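About Dunda

Washing, sorting, folding, back to your door. Skulenness and the villages along the shore road.

Dunda is a small laundry. We take in ordinary household washing – socks, towels, school jumpers, the odd dog blanket if you ask first – and it comes back sorted into baskets, one basket per person or per room, however you like it. No dry cleaning. No wedding dresses. Curtains by arrangement, and please ring before you take them down, not after.

This page was last redone when we had one washing machine and a borrowed van, so it's overdue. Written in two goes between loads, sorry if it jumps about.

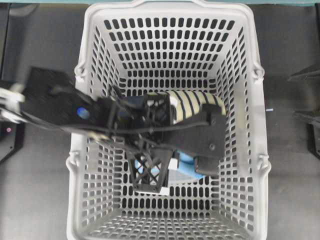

Mieke Baert
Founder, and in charge of baskets

How it started. I was doing the washing for a guest house in Skulenness, sheets and towels mainly, and the owner's sister asked if I'd do her family's as well. Five children. Fine, I said. The washing was no trouble at all, it was the giving back. Everything clean, everything dry, and one enormous bag of it on her kitchen table, and she still had a whole evening's work to do working out whose was whose. She was very nice about it. But I could see her face.

So the next week I sent it back in baskets. A basket for each child, one for towels, one for "don't know". She rang to say she'd put the lot away before the kettle boiled. That was really the whole business, and it still is.

The name is from a village song my grandmother had, something about a tub. I've never found the rest of the words. If you know it, get in touch.

We moved into the old Schouten building one March, the long low one behind the harbour car park. It was a seed merchant's before. The floor slopes to the door and anything with wheels has to be wedged. Good light in the mornings though, and you need light for navy and black, otherwise you're guessing.

What we do now

We look after 60 households each week, plus the guest house, which has never left us. Last year 1,668 baskets went out of the door. I know because every one gets a line in the book, and Thắng adds the book up at new year whether anyone wants him to or not.

Thắng Ông runs the sorting table and the van round. He came to us from a parcel depot and brought depot habits with him: shelves labelled, aisles kept clear, nothing on the floor. Before Thắng we had a heap. We don't have a heap any more. He also redid the collection times, so if yours moved from after tea to 7.30 in the morning, that was him, and you can tell him so on the doorstep.

About the baskets

People ask about these more than the washing. They're plastic, shopping basket style, with slots in the sides and the floor. We tried a lot of other things first. Cotton bags: lovely, but you can't see in, and things get squashed to the bottom. Cardboard: went soft by the second week of rain. Wicker: snagged a christening shawl, never again.

Slots let the air round. We don't send anything back damp, but a thick towel holds on to a bit of warmth from the dryer, and shut up in a bag that goes stale quickly. In a slotted basket it can sit in your hall till bedtime and still be all right. They stack too, and they wash down under the tap. And they are a sensible size. A big basket is a trap, you fill it and then nobody in the house can carry it upstairs.

The baskets stay ours. Leave the empties out with your next load. We do lose a few. If you've got one holding plant pots in the shed, no questions, just put it out.

Socks and small knits

The part we fuss over most. One pair of socks, matched, rolled, in the right person's basket. Hats, mittens and baby things go in with the smalls and get looked at one at a time, as a rolled sock and a baby hat are very nearly the same thing when you're going fast. We've sent a baby hat to a grown man as a sock before now. He sent back one sock and a polite note.

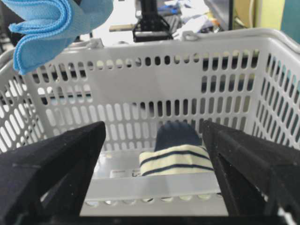

Small knit in navy, with a striped cuff. In the basket at the sorting table.

Stripes are your friend. If you're buying socks for a big household, buy each person a different stripe and write it down for us on the card. Plain black for everyone is the worst case. We do them, we match by length and by how worn the heel is, but it takes ages and you may well end up wearing your brother's. Coloured thread at the toe also works, a couple of stitches, any colour.

Odd socks go back to you in the corner of the basket, unrolled, so you can see at once they're odd. If the other one turns up it comes the week after. We keep a drawer for the ones with no home. Last time we had the drawer out on the counter at the harbour fair, a lady found one she'd been missing since her son was in primary. He's now a plumber.

Wool goes on the cool wash and dries flat on the racks upstairs. Tell us if it's hand knitted. We can usually tell, but tell us.

Towels

Everybody has a view on how a towel should be folded. We've heard them all. Ours is: long edges in, then over, then over again, hem to the outside. Hem out means you can see what it is and get hold of it, and it sits neatly on a narrow shelf. If you want thirds, or rolled, or the way your mum did it, put it on the card. We've got a house at the top end of Skulenness who want theirs folded round a bar of soap. Done every week.

No fabric softener on towels unless you've asked. It makes them feel nice and then they don't dry you. Same for microfibre cloths and microfibre towels, only more so, and those go in separately as they pick up fluff off everything else. Cool wash, low heat, shake, fold.
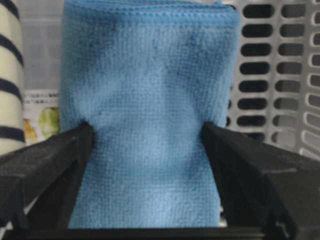
Light blue towel, folded, hem at the top.

Thin gym towels, swimming towels, the ones from the caravan: send them all. Please do shake the sand out first. We had a blocked drain in our second summer and it was mostly beach.

Dusters, tea towels and cleaning cloths come back in their own basket, never in with clothes. I'm strict on that one.

The card

Every household has a card. It lives in a wallet on your bag and has your name, who's in the house, stripes or thread colours, how you fold, anything you can't be doing with (softener, scent, biological powder). Change it whenever you like, just cross out and write over. Some of the cards are mostly crossings out by now. When it's full, Thắng writes out a new one in his good handwriting.

Put allergies at the top, underlined. Those loads run first thing, in the machine by the window, which only ever gets the plain powder.

Working with Brekeck

Brekeck is the repair room, two doors along from us. They do hems, buttons, zips, elbows. If we spot a hole we'll leave a paper tag on the garment and you can tick yes or no. Tick yes and it goes along the corridor and comes back to you the following week, charged on the same bill. We don't take a cut. They lent us an ironing press the winter ours broke and we haven't forgotten it.

Ironing: we do shirts, school and work, on hangers. Not sheets. I did sheets for years.

Where the money goes

A fair question, we got asked it at the parish evening. Mostly on hot water. We put in a new boiler tank, which cost 4,000 all in, and that is why prices went up a little in spring. They'd been the same since we moved to Schouten. Prices are on the Prices page, by the basket, collection included. If things are tight at home, have a word with me, quietly, by phone is fine. There's a way of doing it and it wont go on the card.

Visiting

You can drop off and pick up at the counter, 8 till 4, round the side, green door. Mind the slope. Children are welcome at the counter and are allowed to look in the odd sock drawer. If the door's shut one of us is out with the van, leave your bag in the porch box with the card showing.

New households: we're full on the harbour side at the moment, but there's room on the shore road round, as far as the chapel. Ring or put your name down on the Contact page. First time, we'd like to meet you properly and go through the card together, ten minutes or so. Have a sock handy.

Lost something? Tell us the same week if you can. Colour, size, whose it is, and any stripe. We check the racks, then the drawer, then the van, then behind the dryer. It's generally behind the dryer.

Mieke and Thắng
Dunda, the Schouten building, Skulenness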